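Call for participants: regional dialogue on maritime security

The Stidora Forum invites applications from young researchers, journalists and civil servants who work on defense and foreign policy. The dialogue takes place in the town of Kollaseo, in August, and lasts four days. We will select 40 participants. For the last edition we received 267 applications, so please prepare yours with care.

The program has 16 sessions. They deal with the safety of shipping lanes, the exchange of information between coast guards, and how neighboring states can talk to each other after an incident at sea. The working language is English - it does not need to be perfect, but you must be able to follow a fast discussion.

We offer accommodation, meals and a fixed travel grant. Visa costs are paid by the participant.

To apply, please send:
- a CV of two pages at most
- a letter which explains your interest in the subject
- the name of one referee
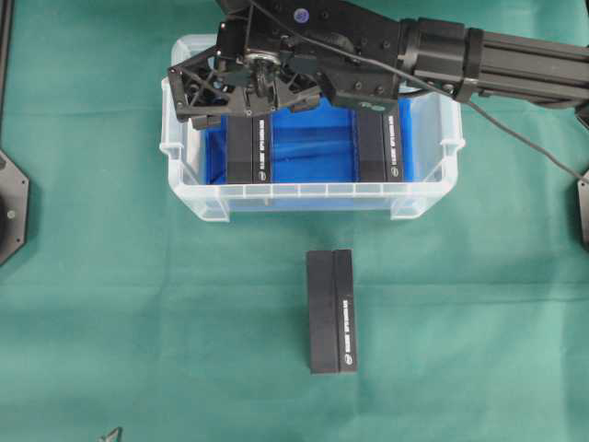
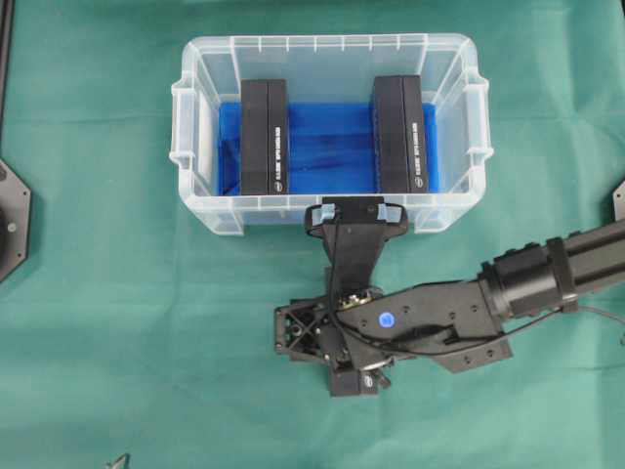
Clear bin with blue inside, on green cloth

Applications must reach us by 12/11/2021. Send all documents in one file to Eduardo Manalo, program coordinator, Stidora Forum, Begum House, Kollaseo. Files which arrive after this date can not be considered. Selected candidates will be informed by email, and they have two weeks to confirm their place.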